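Heywood Service Props – purchase notes and data card

What's in this folder

I keep the buying list for the Heywood recordings, and this file is the long version of it: what we bought, what we nearly bought, what I'd budget for next time. The recordings are of people doing ordinary service jobs with hand-held grippers, so most of the money goes on furniture and household kit, and a lot less than you'd think goes on anything clever.

The spreadsheet next to this file (props_budget) has one row per purchase. Columns are item, supplier, price paid, delivery, who signed for it, and a notes column that I've used far too freely. Prices are in pounds and include VAT unless the notes say otherwise. I didn't start writing delivery costs separately until January, so the older rows have them rolled in. Sorry! I did try to pull them apart from the invoices and gave up.

The service cart

The cart was the biggest single furniture line, at £454 from Todusell. I'd pencilled in £700 because the first quote, from Hurnex, came to that before delivery, and I assumed that was simply what carts cost. Get a second quote. Things I'd put on the spec again: a wooden body on a metal frame, bins at both ends, shelves underneath, and a top that can take cups and saucers without looking like a lab bench. The glass-covered panels on the top came with the model, and I'd have gone for plain wood if there had been a choice – glass is a real test for some depth sensors, so ask whoever is processing your data before you order.

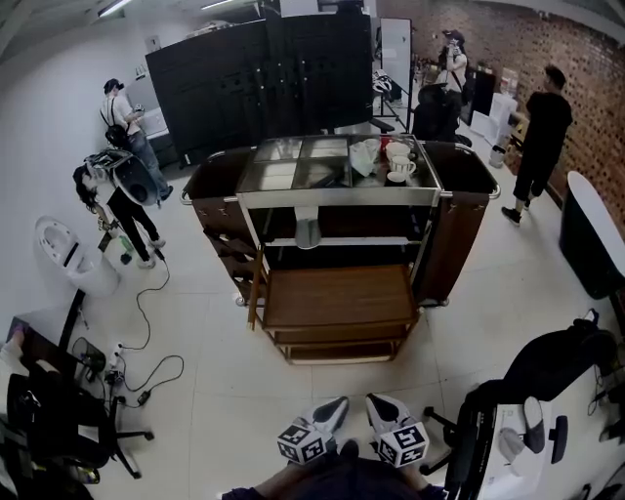
Dennis Ndung'u

The dark brown bins hang off silver rails at each end, and you need to allow for them when you measure up. The catalogue width for ours was for the body only. I taped out the catalogue size on the floor, felt very pleased with myself, and then had to do it again 15 centimetres wider on each side. If your room is shared with bathroom fittings, appliances and desks, as ours is, plan the floor before you spend anything.

Grippers and spares

We use the hand-held sort with two fingers, white with black pads, and a marker cube on each finger. Budget for pads as a consumable. I had them down as a one-off and that was wrong, so they now have their own line with a reorder level of 11. Marker cubes are cheap to print but please print them all in one batch, from one file, and write the file version in the notes column. Mixed batches gave us a miserable week of recalibration.

Small stuff

White cups and saucers, bags, little bits for the top of the cart. Buy these locally and keep the receipts in the envelope. I stopped itemising anything under a fiver and it has saved me hours.

Power is the line I always underestimate. Extension leads, power strips, cable covers – put in double what you think, and get the long ones.

Not bought yet

A second cart, if the Dultine work goes ahead. I'd like the same model so the two sets of recordings can be compared, but Todusell have told me the bins may change. I've asked for drawings and will add them here.

A proper lockable cupboard for the grippers. Hurnex are quoting.

Known gaps in the spreadsheet

Two rows have no supplier, because the invoices went to the old address. Staff time isn't costed anywhere. Currency conversion on the overseas orders uses the rate on the card statement, so it won't match the invoice to the penny.

If you find a mistake, change the row and put your initials in the notes column. Please don't delete rows, even for things we sent back – mark them "returned" and leave the price in.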